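# Saltico: a data card for tangled jewellery

Version 3, last revised 04/06/2024. Maintained by Duangjai Jaidee, with corrections (many, unsolicited, mostly right) from Zaid Hattar.

## What it is

Saltico is a set of short recordings of costume jewellery being picked up, pulled apart and put into boxes. Necklaces, bracelets, chains, brooches, the odd earring that has lost its partner and its will to live. There are 300 recordings. Each has a start note, an end note and a list of the pieces involved.

It grew out of the Kongkaew house clearance, which left us with a suitcase of beads and no clear idea whether it held thirty necklaces or one very large one. The suitcase is still going. We have stopped asking it questions.

## What's in the download

- `sessions/` -- the recordings, one folder each
- `pieces.csv` -- one row per item of jewellery, with type, main colour, fastening and a "snag score"
- `boxes.csv` -- the boxes, their linings and whether the lid still fits
- `notes/` -- plain text, written straight after each session, spelling as found

If you only want the notes, take the notes. Several people have told us they are the best part, which was a blow to those of us who did the spreadsheets.

## The jewellery

None of it is worth anything. Please don't write to ask about the gold. Where `pieces.csv` says "gold" it means the colour, and where it says "pearl" it means round and whitish. Zaid wanted a separate column for materials and was given one. It is blank apart from a single entry reading "glass??".

Pieces fall into these types:

| type | what we mean by it |
|---|---|
| strand | beads on a thread, with or without a clasp |
| chain | metal links, any thickness |
| sparkly | rhinestones or similar, in a row or a block |
| drop | anything that hangs off something else |
| lump | a piece we argued over for more than a tea break |

A piece can have two types. A bead strand with a rhinestone section is `strand;sparkly`, in that order, and we have been consistent about this since version 2. Version 1 was a matter of mood.

## The snag score

Scored 0 to 5 by hand, before anything is moved.

- 0: lies flat, touches nothing
- 1: touches a neighbour
- 2: crosses a neighbour
- 3: threaded through a neighbour
- 4: knotted
- 5: see notes, bring biscuits

Duangjai scores low and Zaid scores high. Both scores are kept, in `snag_dj` and `snag_zh`. Averaging them is your own affair.

## How a session goes

A cloth goes down first, or the beads leave for the skirting board. Open boxes go on the cloth. The pieces are laid out or heaped, depending on the session, then lifted and sorted until the heap is gone or the hour is up. Plenty of sessions end with the heap in good health. Those are marked `unfinished` and we have kept them in, tangles being the point.

Mixed bunches are logged under every piece that can be told apart. Anything else goes in as `unknown`. Chains hide behind beads a good deal, so treat the piece lists as a minimum.
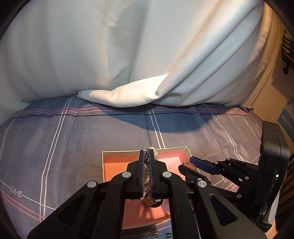 *A mixed bunch over an open box: pale beads, dark and gold chain, a sparkly section and a squarish gold-brown piece at the bottom.*

## Known problems

- "Salmon", "peach" and "pink" are all used for box linings. They may be the same colour. Two of us own different lamps.
- Glossy black pieces show up badly against each other. Lighter linings help.
- Clasps are under-recorded. If a clasp matters to you, check the recording.
- The `lid_fits` column was filled in by an optimist.
- One folder in `sessions/` is called `final_final`. It isn't.

## Using it

Free for teaching, research and general fiddling about. Please don't sell it on, and please credit Saltico by name. If you re-score the snags, send us your column and we'll add it next to the other two, where it can join the disagreement.

Corrections go to Duangjai. Bring the session name and the line of the notes you object to. "It looks wrong" has been received and filed.

## Still to do

Brooches need their own type. The August sessions need their notes typed up, ideally by someone who can read Zaid's handwriting, a group that doesn't include Zaid.

Related items

- Bandora: buttons, buckles and loose zips
- Priren: ribbon, string and wool on the table
- Kongkaew suitcase inventory (partial)
- Saltico version 2 (archived)

This site uses cookies to remember your settings. Accept all | Manage choices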